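How to Build a Ripple Counter from JK Flip Flops

A ripple counter is a chain of flip flops in which each stage is clocked by the output of the stage before it. The first stage divides the input clock by two, the second divides it by four, and so on. The circuit on this page has 3 stages and counts from 0 to 7.

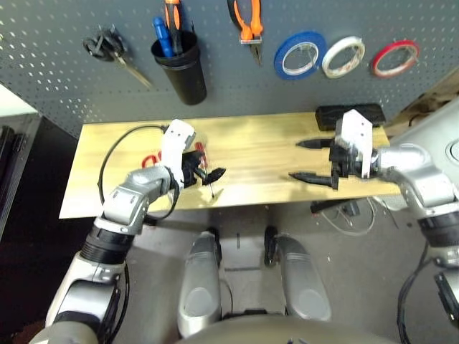

Posted by Flalon Bench Notes | Mar 24, 2023 | 1238 views

What the circuit does

Each JK flip flop is wired in toggle mode, with J and K both tied to logic 1. In this mode the output Q changes state once for every active clock edge. The parts used are negative-edge triggered, so a change takes place when the clock goes from 1 to 0.

Wiring the stages

1. Connect the power and ground pins of both ICs. A dual JK package holds two flip flops, so one section of the second package is left over.
2. Tie J and K of every stage to the positive supply.
3. Connect the clock source to the clock input of stage A.
4. Connect Q of stage A to the clock input of stage B, then Q of stage B to the clock input of stage C.
5. Join the three clear inputs and take them to the reset switch. The clear input is active low, so it needs a pull-up resistor.
6. Tie the inputs of the unused section to a fixed level. Leave its outputs open.
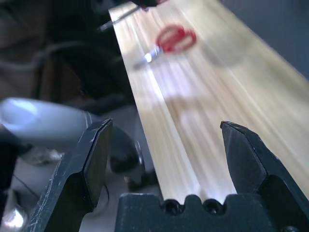 Output A is the least significant bit. After a reset all outputs are 0, and the first falling edge sets A to 1. The second falling edge returns A to 0, and that change clocks B. On the eighth edge all three outputs go back to 0 and the count starts over.

Propagation delay

The stages do not change at the same instant. Each one adds its own delay, and for a short time the outputs can show a wrong count — going from 3 to 4, for example, the outputs pass through 2 and 0. This does not matter when driving LEDs. It does matter when the outputs feed a decoder, and a synchronous counter should be used there.

If the count skips, check the clock switch for contact bounce first.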